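Participants wanted for robot open day, November

Plorkico is looking for 12 people to take part in the open day at our Parnitz workshop. You will spend the morning with our bin-picking cell and tell us what was clear, what was confusing and what you would want to know before working beside one.

You need to be 18 or over and comfortable standing for an hour at a time. Experience with robots is welcome but not required — we would like at least half the group to have none. Staff of Olszewski and their families cannot apply, as they are helping to run the day.

Doors open at 9.30 am and we finish by 1 pm. There is a short safety talk, a demonstration of the arm working over a bin of mixed small items, and then a written questionnaire. Lunch is provided. Travel is paid back on production of a ticket or fuel receipt.

Please wear flat, closed shoes. Long hair must be tied back.

To apply, send your name and up to 300 words on your current or last job to Thiện Trình, quoting reference 1243. Places are confirmed by email — please reply to keep yours.
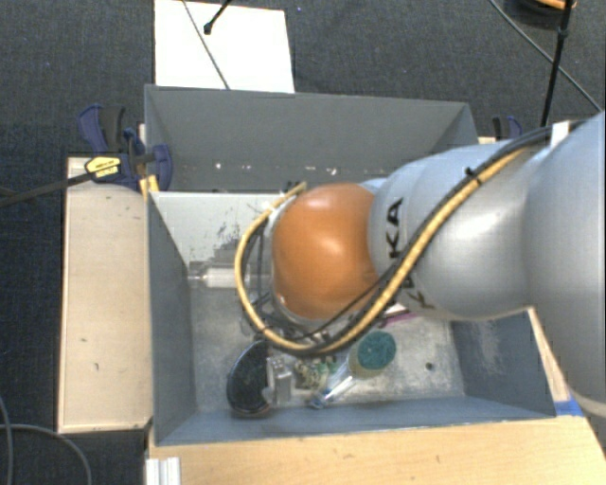

Eugeniusz Krajewska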